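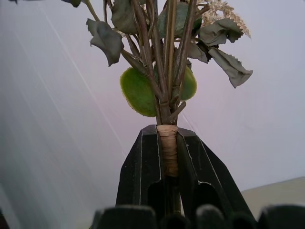
Getting two robot arms to put flowers in a vase (part 3: picking and placing)

OK, so the arms are bolted down, the cables are tidied (ish!) and you've done the calibration from part 2. Now for the fun part. I'm going to walk you through the flower job the way I have it running in our corner of the Pindier workshop, including the bits where I lost entire evenings.

What you need for this part:

Two arms with parallel grippers and a camera on each wrist
Two vases, one wide and one narrower
Artificial or dried flowers, in bundles
A plain, light-colored table
Floral tape
Patience, and maybe a snack

Step 1: Wrap your stems

Loose stems are a nightmare. The fingers close, the bundle squishes, half of it rotates and the other half slides out onto the table. Loredana Bassi, who has the bench across from mine, saw me picking up twigs one evening and handed me a roll of floral tape. Wind it tightly, low on the bundle but well above the cut ends, and keep the turns close together. You want a band at least as tall as your fingertips are wide, and I go for 30 mm on everything now so I don't have to think about it. Leave bare stem under the tape, because that's the part that goes into the vase.

Step 2: Lay out the table

Put the vases down first, then lay the bundles flat behind them with all the stems pointing the same way. I point mine to the right, toward the arm that does most of the picking. If you mix directions the wrist has to flip over between picks, and on my setup that's exactly when a cable catches on something.
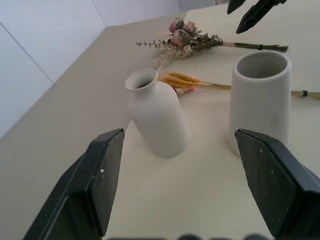
Vases in front, bundles lying behind them with the stems to the right.

Leave a bit of open table around the spot where you plan to grab each bundle. The fingers need room on both sides, and leaves count! I kept setting the approach by the stems alone and swatting the foliage on the way down.

Step 3: Teach the pick

In Flarkum, open a new sequence and save these poses one after another:

Hover: fingers open, above the taped section
Down: one finger on each side of the tape
Close: start with a low grip force
Lift: straight up, no turning yet
Turn: rotate the wrist so the cut ends point down at an angle

Run it at slow speed. If the bundle sags when you lift, bring the grip force up a little and try again. My gripper takes values up to 963 and I ended up at 262 for the wheat, but those are just raw controller numbers, so please don't copy them onto a different gripper and then send me the repair bill.

Step 4: Teach the drop-in

I wanted to lower the bundle straight down from above, like a person would (do people do that? I do that). It was hopeless with the narrow vase. The stems spread just enough that one always hooked over the rim. Valtteri Lindqvist suggested coming in at a slant: get the tips just inside the mouth first, then swing the bundle upright as you lower it. So much better!

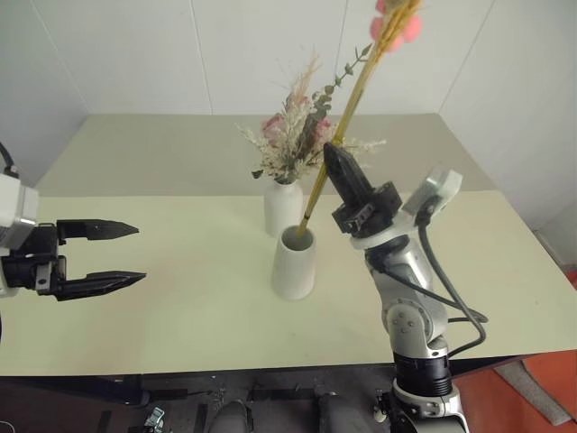
Do the wide vase before you try the narrow one, too. It forgives a lot, and you'll get a feel for how far the tips wander when the wrist turns. Once you have that working, copy the sequence, shift the end pose over to the second vase and fix up the last few points by hand. And park the other arm with its gripper well back from the vases while you're teaching. I left mine hovering close by on my first try and spent ages checking for collisions between every move.

Step 5: Let go gently

Open the fingers slowly and only as far as you need to. If you pop them wide open right away, a leaf can snag on a fingertip and the whole bundle comes back out with it when the arm retreats. I open a little, wait a second, open the rest of the way, then back off along the line of the stems.

When you've got a full sequence, run it 6 times in a row without touching any settings. Put the bundles back by hand each time and don't be too careful about it, a slightly sloppy layout is a good test. If one pick keeps failing, go look at the tape before you start messing with the poses.

Part 4 will be about using both arms at once, with the left one steadying the vase. I'm still tuning that, so give me a little while.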